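Adura Desktop Reuse Project
Final Report, Group 2
Course 1025, Computer Hardware Lab, Trastholm Technical College
Submitted 07/05/2024

1. Background

The college receives used desktop computers from Derese, an office services company that replaces its machines on a fixed schedule. In past years most of these went straight to recycling. The Adura project was set up so that students could take them apart, sort the parts, and rebuild complete computers for the study rooms in Isetti Hall.

Our group was given the part of the job that comes between intake and rebuild. We had to decide in what order a tower should be opened and emptied, which parts should stay in the case, and how to check the motherboard before anything new goes into it. We also had to write this down in a form that next year's students can follow. Cleaning and software were handled by the other groups and are not covered in this report.

2. Work area and preparation

All of the work was done in the hardware lab, room 218. Towers were unplugged and left for a while with the power cord out before the side panel was removed. We pressed the power button once during this time to drain what was left in the power supply.

Each tower is laid flat on its side with the open side facing up. We tried one standing upright in April and it was a bad idea. The heavy parts pull sideways on their mounts when the screws come out, and a dropped screw ends up somewhere under the board. With the case on its side a dropped screw usually lands where it can be seen. 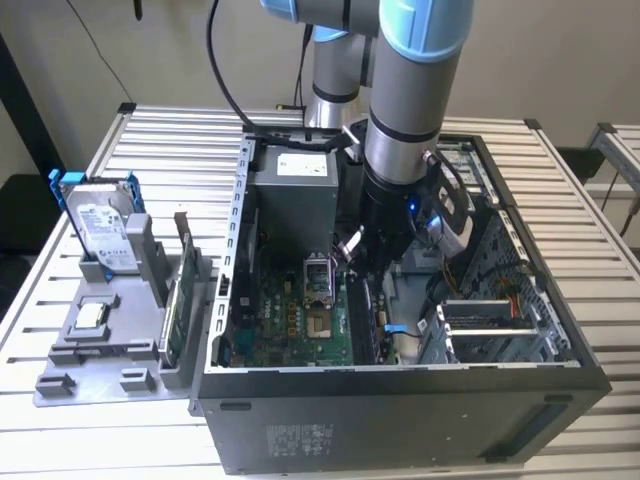 Figure 1. Open tower on the workbench, with the power supply, motherboard and drive cage still in the case.

The towers we worked on follow a common layout. The power supply sits in a corner by itself, the board takes up most of the floor of the case, and the drives go in a metal cage along the other side. In the tower in Figure 1 the processor socket is empty and its retention bracket is up. The wires along the inside wall, by the drive cage, should be moved out of the way before any work near that edge.

3. Order of removal

Our first plan was to take out the power supply at the start, on the idea that it would give more room. In practice it did not help much. The power supply is out of the way already, and removing it means pulling every power cable through the case while the delicate parts are still in place. We changed the order to the following:

Side panel
Data cables, labeled with tape at both ends
Drive and drive caddy
Expansion cards, if any
Cooler
Processor
Memory
Power cables
Power supply, only if it fails the test

The motherboard stays in the case unless it is being scrapped. This was a group decision and we did not all agree at first. A bare board is easier to clean – but it is also easier to damage, and putting the standoff screws back takes longer than the cleaning saves.

Drives were handed to the software group for wiping. The ones that passed went back into the parts cabinet. Most were 500 GB, which is enough for a study room computer.

4. Checking the board

The socket check is the step that needs the most light. We set a lamp low and to one side and looked across the contacts from two directions. Bent contacts show up as a break in the pattern. If the lamp is straight overhead the whole socket shines and a bent contact is easy to miss. After the check, a plastic cover goes over the socket, or the bracket is closed if no cover can be found.

The cylindrical capacitors near the socket are checked next. The tops should be flat. A bulging top or dried residue at the base means the board is set aside for parts.

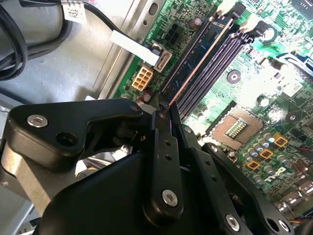 Figure 2. Memory area and processor socket, with one blue module seated beside two empty slots.

Memory slots are checked for dust and for broken clips at the ends. The clips are the weak point. They turn brittle with age, and students who had not done this before tended to push on them too hard. We now ask that the clip be opened with one finger while another finger rests on the slot, so that it does not snap back.

A module that is seated should be level along its whole length. If one end is higher than the other it has not gone in, even if the clip looks closed. We had a tower that would not start for most of an afternoon for this reason.

5. Problems

Labels were our main problem. Masking tape dried out and fell off in the parts cabinet, and some cables had to be matched up again by trial. We switched to cloth tape.

We also ran short of socket covers. They were thrown out with the packing material early in the term and we did not order more in time.

6. Suggestions for next year

Keep one tower open as a reference, with every part labeled. Order socket covers and cloth tape before the first delivery from Derese. Store memory by type in the antistatic bags and write the type on the outside of the bag. The check sheet should have a separate line for the slot clips, which at present are written in under "other."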